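La rhubarbe, du jardin au congélateur : nos astuces

Originaire d'Asie, la rhubarbe a longtemps voyagé sous forme de racines séchées avant que quelqu'un ait la bonne idée de cuire ses tiges avec du sucre. Et quelle idée ! C'est un légume, botaniquement parlant, mais on lui pardonne volontiers de se faire passer pour un fruit tant elle réveille les desserts de printemps.

Bien la choisir

Une belle tige est ferme, brillante, et casse net quand on la plie. Si elle se courbe mollement, passez votre chemin ou gardez-la pour une confiture. La couleur, elle, ne dit pas grand-chose du goût : il existe des variétés vertes très parfumées et des rouges franchement acides. Au potager, nous cultivons la Flonska, une variété rose pâle rapportée de Drurkdale par des amis, qui donne des tiges fines et tendres dès avril (on n'a presque jamais besoin de les peler !).

Au jardin, on ne coupe pas la rhubarbe, on la tire : saisissez la tige tout en bas, tournez légèrement et elle vient toute seule. Laissez toujours la moitié du pied en place et ne récoltez rien la première année.

Les feuilles ne se mangent pas ! Elles sont toxiques, crues comme cuites. Retirez-les dès la récolte, avec deux bons centimètres de tige.

Éplucher ou pas ?

Les jeunes tiges se contentent d'un passage sous l'eau froide. Pour les plus grosses, tirez les fils à partir d'une extrémité avec la pointe d'un petit couteau, comme pour du céleri. Gardez les pelures bien roses : jetées dans une casserole avec un peu d'eau et de sucre, elles donnent un sirop d'une couleur magnifique, parfait dans un verre d'eau pétillante.

Apprivoiser l'acidité

La méthode classique consiste à faire dégorger les tronçons dans du sucre. Comptez 400 g de rhubarbe pour trois cuillères à soupe de sucre, mélangez, couvrez et oubliez le tout une nuit au frais. Le lendemain, égouttez bien. Le jus se garde quelques jours au réfrigérateur et fait merveille sur un fromage blanc – ou dans une vinaigrette, essayez, c'est étonnant.

On peut aussi marier la rhubarbe avec des fruits doux : la fraise bien sûr, mais aussi la pomme, la banane ou la mangue bien mûre. Quelques brins d'angélique ou de cerfeuil musqué dans la casserole adoucissent l'ensemble et permettent d'avoir la main plus légère sur le sucre.

Une compote qui se tient

Le secret, c'est de ne pas ajouter d'eau. Pas une goutte ! Coupez des tronçons de 6 cm, mettez-les à feu doux avec le sucre et couvrez. La rhubarbe rend tout son jus en quelques minutes. Retirez du feu quand les morceaux cèdent sous la cuillère mais gardent encore leur forme, et laissez finir à couvert. Pour une tarte, saupoudrez le fond de semoule fine ou de poudre d'amandes avant de garnir : la pâte reste croustillante même le lendemain.

Côté matériel, évitez l'aluminium et la fonte non émaillée, que l'acidité attaque et qui donnent un vilain goût de métal. L'inox ou l'émail conviennent très bien. Et si une casserole en inox a terni, faites-y bouillir quelques épluchures de rhubarbe pendant un quart d'heure, puis rincez à grande eau : elle brille à nouveau. 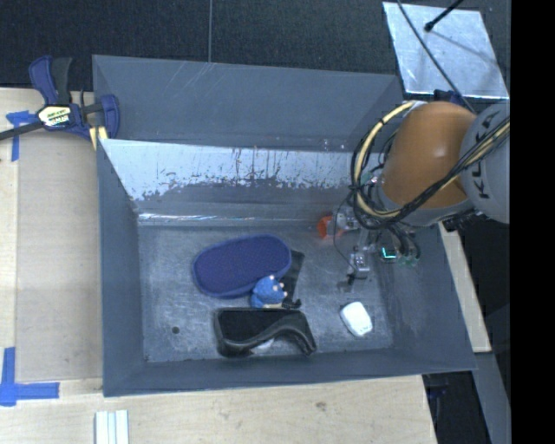 Un grand bac en métal gris, au fond marqué par l'usage.

Congeler sans faire un bloc

Lavez, coupez, séchez soigneusement dans un torchon. Étalez les tronçons sur une plaque sans qu'ils se touchent et glissez-la au congélateur pendant quelque 14 heures. Une fois durs comme des cailloux, ils se mettent en sachet et ne colleront plus entre eux. On pioche ensuite ce qu'il faut, une poignée pour un crumble, deux pour un gâteau. Inutile de décongeler avant cuisson, la rhubarbe y perdrait tout son jus.

Pour les tiges fraîches, un torchon humide et le bac à légumes suffisent pendant quelques jours. Si elles ont ramolli, recoupez la base et plantez-les une heure dans un grand verre d'eau froide, elles se redressent à vue d'œil !

Prochaine fiche : la groseille à maquereau, en gelée, en sauce et en clafoutis.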